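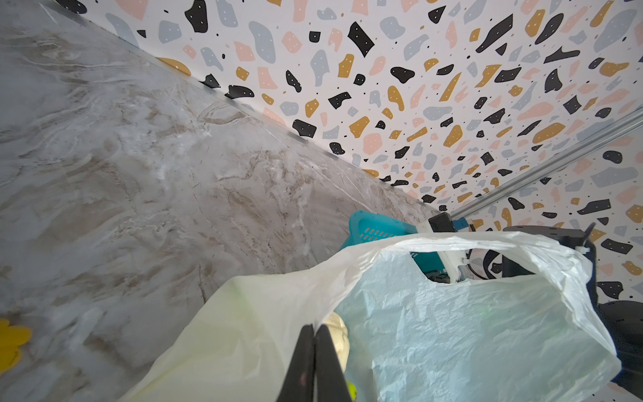

White plastic bag with items inside, teal basket behind.

Esten Household Reuse Project
Progress report to the Flanagan Fund
Prepared by Bernadette Conneely, project lead
Fri 21 February

Where we are

The project is at the end of its second reporting period. The weekly drop-off at Cokarden Hall is running as planned, the sorting room has been reorganized, and the repair sessions started one week later than the schedule we sent you. Spending is under budget on transport and over budget on storage. Details of both are below.

Drop-off

The drop-off is open on Saturday mornings. Households bring small goods they no longer need: kitchenware, linens, toys, hand tools, lamps, books. We do not take mattresses, large appliances or car seats. In this period 400 households used the drop-off at least once, which meets the target in the grant agreement.

Most people still bring their things in ordinary shopping bags, mixed together. We had hoped the printed leaflet would get people to sort at home first, and so far it has made little difference. Ailbhe Kinsella rewrote it in January with fewer words and larger type. The new version went to the apartment buildings on Dresusmont Road first, and we will hand it out across the rest of Esten next month.

Sorting

The old arrangement had one long table and everything passed through it. Bags piled up at one end and people got in each other's way. We now work in two stages. Bags are opened and checked for anything sharp, broken or leaking, and then the contents go to shelves by type. Textiles are kept apart from the start so they don't pick up dirt from the garden tools.

The change took one weekend and cost very little. The shelving came from a school that was clearing its storeroom. We bought labels, work gloves and a second set of scales from the equipment line.

Sorting used to run into Monday evening. It is now normally finished by Saturday afternoon.

Repair sessions

Seven sessions have been held out of the eight planned. The missing one was the opening session, which we put off when the electrical testing equipment arrived without its certificate. The supplier sent the paperwork the following week. We will add a session in the spring to make up the number.

Lamps and small kitchen appliances are the most common repairs. Sewing has been less busy than we expected, partly because it shares a room with the electrical bench and the noise makes it hard to talk people through a job. Cokarden Hall has offered us the smaller room upstairs on the same evenings at no extra charge. There is no elevator, so we will keep one sewing machine on the ground floor for anyone who can't manage the stairs.

Where the goods go

Usable goods are offered first to three partner groups in Esten, who collect during the week. What they don't need goes on the open shelves, where anyone can take it. Worn textiles go to a rag merchant. Items that can't be reused or recycled go out with the hall's trash, and we pay a share of that bill.

One partner has asked us to stop sending glassware until the summer because its cupboards are full. We are holding the boxes for now, and this is the main reason storage has gone over budget.

Budget

Transport is underspent because two of the partners now collect with their own vans. Storage is overspent by 11 percent. We ask for your agreement to move the unspent transport money to storage for the remainder of the grant. The total would stay the same. Ailbhe has attached the revised budget sheet and the receipts for the period.

Problems and changes

The hall's heating failed twice in January. We stayed open both times but closed early on the second Saturday. The hall has since had the boiler serviced.

We also had several bags left outside the door overnight, and the contents were ruined by rain. A sign with the opening hours is now on the gate. If it keeps happening we will ask the hall about a locked bin, though that would need a separate request for funds.

The part-time coordinator post is still vacant. We advertised it once and did not appoint. Ailbhe is covering the most urgent tasks, and the post will be advertised again with evening hours removed from the description, as applicants raised these more than anything else.

Next period

Leaflet to all remaining streets in Esten
Coordinator post advertised again and filled
Sewing moved to the upstairs room
Additional repair session held
Short survey of people who use the open shelves

We would be glad to have a decision on the budget change before the next storage invoice is due. Questions about the figures should go to Ailbhe Kinsella, and anything else to me.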